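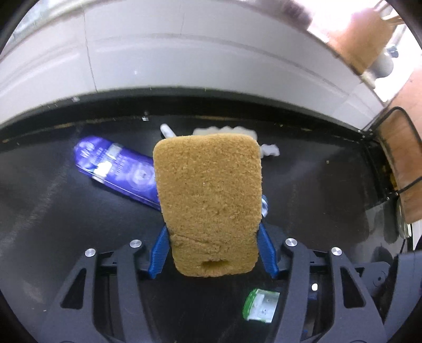

The tan sponge, with the black bin or tray behind it.

Sponges, sinks and small kitchens: the questions I get most

Why a plain tan sponge?
Because I like it! I've bought the fancy ones with scrubby backs and I always drift back to a coarse, porous one with rounded corners (the corners get round by themselves if yours start out square, give it a month). Mine come from Grerine in a bag of 20, which lasts me ages.

How often do you throw one out?
Kitchen ones every couple of weeks, sooner if they smell. Then they get a second life on the floor and the cabinet fronts, and after that it's the trash, no mercy.

Can I use toothpaste on a steel sink?
Plain white paste, yes, a blob on a damp sponge, rubbed along the grain and rinsed well. I wouldn't use it on anything glossy you care about.

My kitchen is tiny and everything lives on the floor. Help?
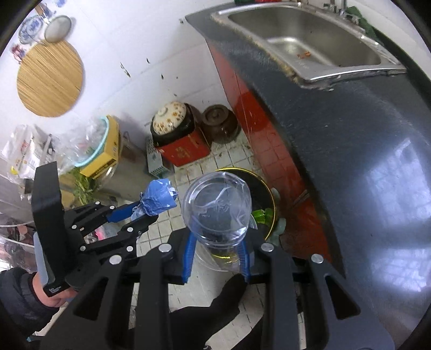 I say hang whatever has a rim or a loop. Strainers, a bamboo mat, even a pretty plate if you trust your hook, they all do fine on a tiled wall and you get the floor back for the heavy stuff like lidded jars and pots. Greens I'd lift into a crate so you can mop under them.

What about grime on tiled cabinets?
Hot water, dish soap, and leave it sitting for 30 minutes before you scrub. I use the Zilton spray on the grout lines, the 200 ml bottle, and it goes a long way.

Do I have to scoop the scraps out of the sink first?
Please do! Orange peel, carrot ends, whatever it is, get it out before you start or you'll be chasing it with the sponge the whole time.

Contact: use the form on the Grerine page | © Tromenen Home Notes | Back to top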